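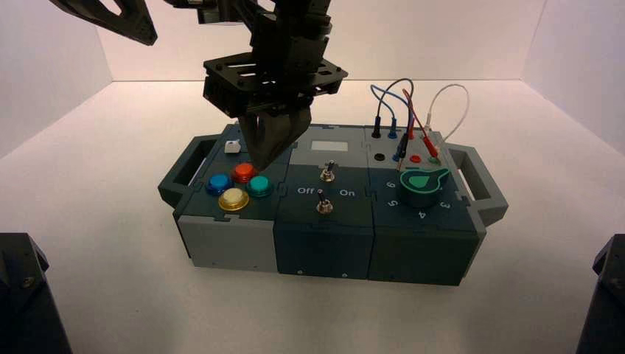

Three modules, jigsaw seams, a handle at each end.

Portable Layouts and Modules > Construction > Handles on the ends or on the sides?

branchline_hobo
Posted December 27, 2020
I'm rebuilding my N scale switching layout over the winter and this time it has to travel. The old one was a single piece of plywood with a 1x3 frame and I could barely get it through the basement door. The new one will be three sections that lock together, long and low, with no legs of its own. It will sit on whatever table I find at the other end.

I like the proportions in the photo up top and I want handles on the short ends the same way. What I can't settle is whether the handles should stick out past the ends or be cut into the end panels. Cut-in handles keep the length down. Handles that stick out give you more room for your knuckles.

The other thing is the joints. I had planned on plain butt joints with bolts and wing nuts. Now I'm wondering about cutting the mating edges in a curvy puzzle shape so they can only go together one way. Has anyone done that with track running across it?

If the Jimmont meet goes ahead in March I'd like to have it ready, but I'm not betting on it.

gandydancer_nw
Cut-in handles. I've had both. Anything that sticks out past the end gets caught on door frames, and then you have scraped knuckles and a scraped door frame. A slot with the edges rounded over is plenty for something N scale size.

On the joints, I wouldn't. A puzzle edge in wood looks good for one season. Then the tongue swells a little more than the socket and you're sanding it in a parking lot. Pattern maker's dowels and two bolts per joint. They're cheap and they line up every time.

coal_drag
I'll disagree on the handles. With cut-in slots your fingers are inside the frame, and that's where the wiring is. I pulled a feeder off the bottom of the rail with my ring finger on the way into a show and spent the first hour under the table with a soldering iron. Now I use plain bent steel handles, the kind sold for tool chests, bolted through with a backing block. They add a couple of inches on each end and I've never regretted it.

gandydancer_nw
Then your wiring is in the wrong place. Keep it away from the end panels.

coal_drag
The terminal strip has to be at the end. That's where the sections connect.

gandydancer_nw
Mine is on the long side, at the back, and the jumper goes around the corner. Six more inches of cable.

ridge_and_river
You're both going to be right depending on how heavy it is. What does the thing weigh? If one person can lift it, slots are fine. If it takes two people, you want something you can get your whole hand around, and you want it high enough that the box doesn't tip toward whoever is going down the stairs first.

branchline_hobo
No idea on final weight yet. Foam on thin ply, code 55 track, plaster cloth for the hills, a couple of brick buildings that are heavier than they should be. I'd like to carry it by myself but I don't expect to carry it all bolted together. I'd break it down in the driveway and take up to 5 trips to the car counting the boxes of rolling stock.

mainline_moth
If you're breaking it down anyway, then handles on the ends of the full layout only help you with the two outside sections. The middle one has no handle at all. Think about that before you buy anything. My middle section ended up being the one I dropped.

branchline_hobo
I had not thought about that. Thank you.

ridge_and_river
Webbing strap on the middle one, screwed to the underside, long enough to come up both sides. It tucks away when you're set up.

oldtimetable
I have done the puzzle edge, so let me answer that part. I did it with a jigsaw on half inch birch ply and a template I made from hardboard. It took me most of a weekend for one joint and I never made the second one.

What I found:

The shape does hold the sections side to side very well. It does nothing for up and down. You still need a bolt or a latch underneath, and once you have that, dowels would have done the rest.

You can't slide the sections straight together if the tongue is wider at the tip than at the neck. It has to drop in from above. That means the table needs to be flat and you need to be able to lift one section level over the other. With scenery on it, this is a two-person job.

Track crossing a curved seam is no problem as long as the rails cross where the seam is square to them. Lay it out so the track goes over a straight part.

The seam shows. Mine went right through a farm field and I could never hide it. Eventually I ran a creek along it.

branchline_hobo
The drop-in from above is what worries me. I'd be doing it alone most of the time. What about a shallow wave with no undercut?

oldtimetable
A wave would slide together fine. But then it isn't holding anything, it's only stopping you from putting the sections in the wrong order. You can do that with a number on the back in marker.

coal_drag
Agree with that. I have A, B and C on mine in white paint and I've still put B on backward once.

prairie_interlocking
Has anybody tried the Grarilent latches? They're the over-center type, like on a trunk, with a little screw adjustment on the hook. I put them on my four-foot sections and they pull the joint up tight without any tools. The adjustment matters more than I expected. The first set I bought had no adjustment and the gap opened up after a summer in the garage.

gandydancer_nw
Latches are fine but they should never be what lines up the track. Dowels for position, latch for pull. If you let the latch do both jobs you'll be filing rail ends.

prairie_interlocking
Yes, I have dowels too. Should have said so.

mainline_moth
I went with Zeditz flight case hardware and it's overbuilt for this. The recessed handles are very comfortable but the hole you cut for them is huge, and it took most of the strength out of my end panel. I spent $193 on hardware for a layout that has less than that in track. Would not do it again. The corners are nice though.

ridge_and_river
Spring-loaded recessed handles also rattle the whole way there. Mine went 532 miles in the back of a minivan and I heard every one of them. Felt under the bail fixed it.

branchline_hobo
I called Prajapati Hardware here in town and they have steel chest handles in stock, and also a folding kind that lies flat against the panel. Leaning toward folding now. That seems like it would settle the door frame problem and the wiring problem in one go.

gandydancer_nw
Folding is a fair compromise. Check that it stops at ninety degrees. The cheap ones keep going and pinch your fingers against the panel on the way up.

coal_drag
And through-bolt it. Don't trust wood screws in the edge of anything thinner than three quarters.

branchline_hobo
End panels are half inch. I'll glue a block behind each one.

carfloat_annie
Coming at this from a different direction, but does it need to be low? I know the slim ones look good on a table. Mine is only four inches deep from tabletop to railhead, and I've cursed it ever since, for the simple reason that I can't get my hand under it to throw a stuck switch machine. If I did it over I'd go six inches and stop caring how it looks from the side. The fascia is painted dark anyway and people look at the trains.

oldtimetable
Second this. Mine are a dark gray-green and you stop seeing them. It's also kind to scuffs, which a light color isn't.

branchline_hobo
I'm using manual ground throws, so there's not much underneath besides the bus wires. But I take the point. I could go to five inches without changing the lumber I already bought.

One more thing while everyone is here. Do you protect the rail ends when the sections are apart, or just pack carefully?

coal_drag
End plates. A piece of quarter inch ply the same size as the end, bolted on through the same holes as the joint. Every time, even across the street.

mainline_moth
Same. And solder the last rails to copper-clad ties or brass screws so a knock doesn't pull them up.

gandydancer_nw
PC board ties. Screws if you like fiddling.

prairie_interlocking
You can also bolt two sections face to face with tall end plates so they make a crate, scenery inside. That leaves you with one odd section out of three, but it's less to carry.

branchline_hobo
That might be the way to go. The crate would get the folding handles on the end plates, and the odd section gets the strap. Then there are no handles on the layout itself when it's set up.

carfloat_annie
That's how I'd do it.

gandydancer_nw
I'd still cut slots.

branchline_hobo
Picking up the ply this week. I'll post again when the first joint is together.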